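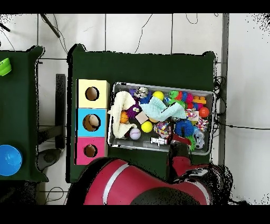 Firouzeh Kiani

Messages : 362
Posté le 25/09/2018

Coucou tout le monde,

Bon, je me lance, ça fait des semaines que je repousse. J'ai récupéré la gestion du coin jeux de notre maison d'assistantes maternelles (on est quatre, avec des petits de 10 mois à 3 ans) et le bac gris me rend chèvre. Tout finit dedans. Les balles, les tissus, les cordes, les anneaux à picots, la brique orange qui a perdu toutes ses copines... À chaque fois que je cherche un truc précis je retourne la moitié du bac, et les petits c'est pareil, ils attrapent ce qui dépasse et le reste ne sert jamais.

À côté j'ai les trois cubes à trou, le jaune, le bleu et le rose, que j'empile sur la table parce que je ne sais pas où les mettre (par terre ils prennent des coups de pied). Mon idée c'était de m'en servir pour trier : un cube pour les balles, un pour les tissus, un pour tout ce qui se mâchouille. Et de virer le bac, ou de le garder pour autre chose.

Ma collègue trouve que c'est une mauvaise idée et que le vrac, c'est justement ce qui plaît. On n'est pas fâchées mais presque ;-)

Vous faites comment, vous ? Et les tissus, vous les laissez avec le reste ou vous les mettez à part ? Chez nous ils servent à tout, à faire coucou, à emballer les balles, à essuyer les nez (oui, je sais).

Merci d'avance !

Renato Yáñez

Messages : 1370

Salut Firouzeh,

Je suis dans le camp de ta collègue, désolé ! Un bac en vrac c'est un panier à trésors qui a mal tourné, mais ça reste un panier à trésors. Le gamin plonge la main, il tombe sur du mou, du piquant, du dur, il compare. Si tu lui mets toutes les balles ensemble il fait des balles pendant trois minutes et il s'en va.

Par contre ton bac est beaucoup trop plein. Chez moi j'en sors la moitié, je la mets dans un placard, et j'échange toutes les deux semaines. Au retour ils sautent dessus comme si c'était neuf. Avec un bac moins rempli on voit le fond, et tout de suite c'est moins de temps perdu à fouiller.

Pour les cubes, surtout pas en rangement, ce serait du gâchis. Un trou, ça se nourrit. Tu poses un cube par terre, trois balles à côté, et tu les laisses se débrouiller.

Ailsa Menzies

Messages : 3372

Bonsoir,

Moi je vais faire ma rabat-joie, c'est mon rôle ici. Avant de parler tri je voudrais parler de ce qu'il y a dans ce bac.

La boule violette à poils avec les yeux qui bougent : avec des 10 mois, non. Ces yeux-là sont très souvent collés et ça se décolle, j'en ai ramassé un dans une couche un jour, je vous passe les détails. Garde-la pour les grands, en hauteur, ou bien arrache les yeux et recouds quelque chose à la place.

Les cordes, même chose, à regarder brin par brin. Quand ça s'effiloche on coupe ou on jette. Et la balle de tennis je ne suis pas fan non plus, le feutre garde tout, la salive, la poussière, les miettes de boudoir. Les balles lisses, un coup d'éponge et c'est réglé.

Après, vrac ou pas vrac, franchement ça m'est égal, chez moi j'ai fait les deux et les enfants ont survécu aux deux.

Firouzeh Kiani

Messages : 362

Ah mais merci Ailsa, je n'avais pas pensé aux yeux de la boule ! Elle passe sur l'étagère dès demain matin. Par contre ça va hurler, elle s'appelle Gérard et il y a une petite qui lui dit au revoir tous les soirs.

Renato, la rotation j'ai essayé en juillet avec les livres et ça a marché deux fois, puis la caisse est restée dans le placard et on l'a oubliée. Je ne suis pas quelqu'un de rigoureux...

Pour les cubes je te rejoins à moitié. C'est vrai qu'ils adorent mettre des trucs dedans, mais le rose a un trou un peu plus petit que les autres et ça bloque avec certaines balles, du coup crise. C'est pour ça que je pensais aux tissus pour celui-là.

İlker Güler

Messages : 5

Bonjour à tous, je suis nouveau, papa de jumeaux de 16 mois, pas du tout du métier.

Pour le trou plus petit : à la maison on a fait un jeu du même genre avec un carton, et ce qui marche le mieux c'est justement de tirer un foulard. On en noue deux ou trois bout à bout, on enfonce tout dans la boîte, on laisse dépasser un coin, et ils tirent, ils tirent, ils n'en reviennent pas que ça continue. On peut avoir dix minutes de calme avec ça, c'est énorme pour nous !

Ton tissu bleu clair et le blanc feraient très bien l'affaire je pense, s'ils ne sont pas trop épais.

Ailsa Menzies

Messages : 3372

İlker, bienvenue. L'idée est bonne mais attention à la longueur totale des foulards noués, un tissu long et un petit qui s'enroule dedans, ça va vite. Deux maximum, adulte à côté, et on range après.

İlker Güler

Messages : 5

Oui oui, on est toujours assis avec eux, je le précise. Merci pour la remarque, je vais en enlever un.

Roya Akbari

Messages : 1370

(Tiens Renato, on est à égalité de messages, ça se fête !)

Je ne suis pas d'accord avec l'idée que trier casse le jeu. J'ai travaillé des années en crèche avec des bacs en vrac et il y a toujours deux ou trois enfants qui ne s'en approchent pas, trop de couleurs, trop de choses en même temps. Ceux-là, tu leur présentes quatre objets sur un plateau et ils restent un quart d'heure. Les anneaux à picots de toutes les couleurs par exemple, tout seuls sur un tapis c'est magnifique. Noyés sous un chiffon et un ballon de foot, ils disparaissent.

Et puis il y a nous. Moi le soir, un bac qui déborde, ça m'épuise rien que de le regarder.

Firouzeh, ce que je ferais : les balles dans un contenant ouvert et bas, les choses à mâcher à part parce qu'on les lave tous les jours, les tissus accrochés à des patères. Pas besoin des cubes pour ça. J'utilise des bannettes Lulline, elles s'emboîtent, elles passent au lave-vaisselle et je n'ai jamais réussi à en casser une.

Renato Yáñez

Messages : 1370

Zut, maintenant que je réponds, j'imagine que mon compteur va me trahir quelque part.

Roya, d'accord pour les enfants qui fuient le bazar, j'en ai un cette année. Mais pour lui je pose trois choses à côté, je ne range pas toute la pièce en fonction de ça. Les autres ont le droit de farfouiller ! Et puis les patères, à 18 mois, ils ne peuvent pas décrocher, donc c'est toi qui distribues. Moi j'aime qu'ils se servent.

Roya Akbari

Messages : 1370

Patères à 50 cm du sol, Renato. Avec un bout arrondi. Ils décrochent très bien, c'est raccrocher qu'ils refusent.

Firouzeh Kiani

Messages : 362

Haha, comme ici avec les manteaux.

Question bête : vous lavez à quoi, et tous les combien ? Nous c'est Clendix sur les balles le vendredi, rinçage, séchage sur torchon, et les tissus à 60 avec les bavoirs. La petite balle de basket orange commence à coller un peu, je me demande si c'est le produit. Et les cordes je ne sais jamais, elles mettent une éternité à sécher et elles prennent une odeur.

Ailsa Menzies

Messages : 3372

Tout ce qui va à la bouche, tous les soirs, eau chaude et savon Rilo sans parfum, et on rince bien. Le reste une fois par semaine. Ta balle qui colle, lave-la au savon et vois si ça s'améliore. Si ça recommence, poubelle, les balles en mousse ou en caoutchouc bas de gamme finissent toutes comme ça.

Les cordes : en machine dans un filet, essorage fort, puis suspendues. Posées à plat elles restent humides au milieu. Si ça sent encore après, on jette.

Le cube en bois, lui, jamais dans l'évier. Un chiffon humide et on essuie tout de suite.

İlker Güler

Messages : 5

Petite question de débutant, la petite balle de foot noire et blanche et la blanche à coutures lavande, c'est intéressant d'avoir autant de balles qui se ressemblent en taille ? Chez nous on a tendance à tout acheter en double à cause des jumeaux, et je me demande si on n'exagère pas.

Renato Yáñez

Messages : 1370

Avec des jumeaux, garde les doubles, crois-moi. Pour un groupe aussi, il faut plusieurs balles, sinon ils veulent tous la même. Ce qui compte c'est qu'elles ne roulent pas pareil et ne fassent pas le même effet dans la main.

Firouzeh, les balles sur ton carrelage ça doit filer ! Tu n'as pas de tapis ? Les miens perdaient tout sous les meubles, j'ai fini par coincer un boudin de porte.

Firouzeh Kiani

Messages : 362

Le carrelage c'est l'enfer pour ça, oui, et sous les tables vertes on retrouve des merveilles. On déroule un tapis le matin mais il se plie, il faut que j'en trouve un plus lourd.

Bon, j'ai montré le fil à ma collègue pendant la sieste et on a négocié. Le bac gris reste (elle a gagné), mais avec moitié moins de choses. Les trucs à mâcher dans une bannette à part, pour le lavage du soir. Les cubes redescendent au sol le matin, le jaune et le bleu pour les balles qu'on glisse dedans, le rose avec un tissu à tirer, merci İlker. Pour les patères on attend, il faut percer et le mur n'est pas à nous.

La brique orange, je cherche toujours à qui elle appartient. Si quelqu'un a une idée de jeu avec une seule brique, je prends !

Roya Akbari

Messages : 1370

Tu la caches sous un des tissus, et ils la cherchent. À cet âge-là ils te la redemandent vingt fois.

Et tiens-nous au courant pour la rotation, mets une alarme sur ton téléphone, un lundi sur deux. Sinon ça finira comme tes livres.

Ailsa Menzies

Messages : 3372

Et les yeux de Gérard ?

Firouzeh Kiani

Messages : 362

Gérard est sur l'étagère du haut, il garde ses yeux pour l'instant. Ma collègue veut les lui broder au fil noir ce week-end. La petite lui a dit bonsoir quand même, de loin.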